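1 March 2021

I have finally finished typing up the letters, all 60 of them, and I am so happy I could run down the street. Anyone who has been reading this blog since August will know how long I've been squinting at Private Walter's handwriting (he wrote in pencil, on his knee, by the look of it, and he never met a comma he liked).

For newcomers, Walter was my grandmother's uncle. He grew up on a farm outside Matstead and went off to the First World War with 2 of his cousins. The letters came down to me in a biscuit tin, out of order and mostly undated, and I'd always assumed they'd be full of battles. They're mostly about socks. Socks, horses, the price of eggs, and whether his brother had mended the bottom gate yet. I love them!

The big breakthrough this summer was the place he calls "the Hemmin road". I'd been hunting for a village by that name on every map of the front I could find, and getting nowhere. Then Pirmin Prantl wrote to me after my last post and suggested it might be a name the soldiers had brought from home. Well, of course it was. There's a Hemmin road running out the back of Matstead, and I've driven down it more times than I can count. Walter's mob must have given the name to some muddy track behind the lines because it reminded them of their own.

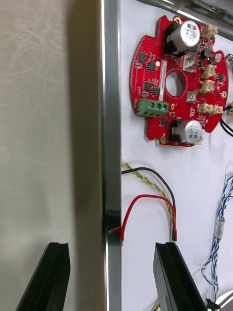
Once I knew that, four of the undated letters fell into place one after the other. He mentions carrying water up the Hemmin road in the same letter as his cousin's promotion, and the promotion I can date from the service file. So that whole bundle belongs in the second winter, and the one about the frozen boots has to come before it, which also explains why he's so cross about a parcel that in my old order he'd already received.

I still can't read one word on the back of letter 11. It might be "favour" or it might be "farrier", and it changes the whole sentence. Surachet Phetsri reckons farrier, my mum says favour, and I change my mind every time I pick it up — if you're good with old handwriting, please get in touch.

Next up are the cousin's postcards, which I've been promised a look at after Easter.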